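Two Hands, One Box, 402 Times

My forearms hurt in a place I didn't know I had muscles. It's Friday, a little before four, and I've spent most of the day at Zikico learning to pick things up. I have been picking things up for decades (you'd think I'd be good at it by now!), but doing it so that a machine can copy you is a whole different sport.

The idea is easy enough to explain over coffee. You hold a gripper in each hand, you do some ordinary little job with them, and cameras record what your hands did. Then you do it again. The learning system, which everyone in the office calls Jiso, gets fed all those tries and slowly works out what picking up a box looks like. The white cubes with the black patterns tell the software where each gripper is, so you learn pretty quickly to keep them out from behind your own elbows.

What surprised me is how much of the day goes to the boring bits. Before anything counts, you check the pads. You check the cables. You set the object down, a bit to the left this time, a bit crooked the next, because if it always starts in the same spot Jiso learns the spot and never learns the object. My first batch was 200 tries and I was told, very kindly, that I'd been too neat.

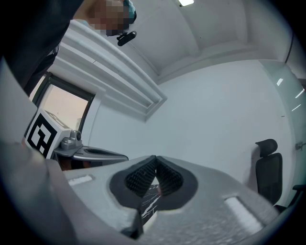
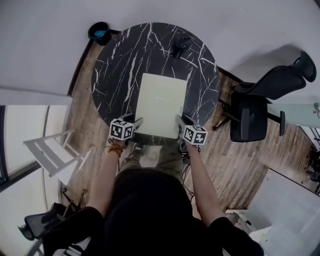

Then there's speed. I go fast when I'm bored and slow when I'm being watched, and both show up in the data like a bad haircut. The regulars have a rhythm, sort of a kitchen rhythm, and they talk the whole time about lunch or their kids while their hands just get on with it. I tried chatting too and dropped three things in a row. Drops get kept, by the way! A fumble with a decent recovery is worth a lot, and the people who sort the recordings get quite excited about a good one.

The two-handed jobs are the hard ones. With one gripper you squeeze and lift and you're done. With two you have to press evenly from both sides, and you can't feel much through the handles, so you end up staring at the edges and holding your breath. I did 402 of those.

The set they call Nygård stood at 1356 tries when I left, and the next one, Grimstead, starts in March with smaller objects and, I'm told, a lot more dropping. They've asked if I want to come back for it. I said yes before I'd thought about my forearms.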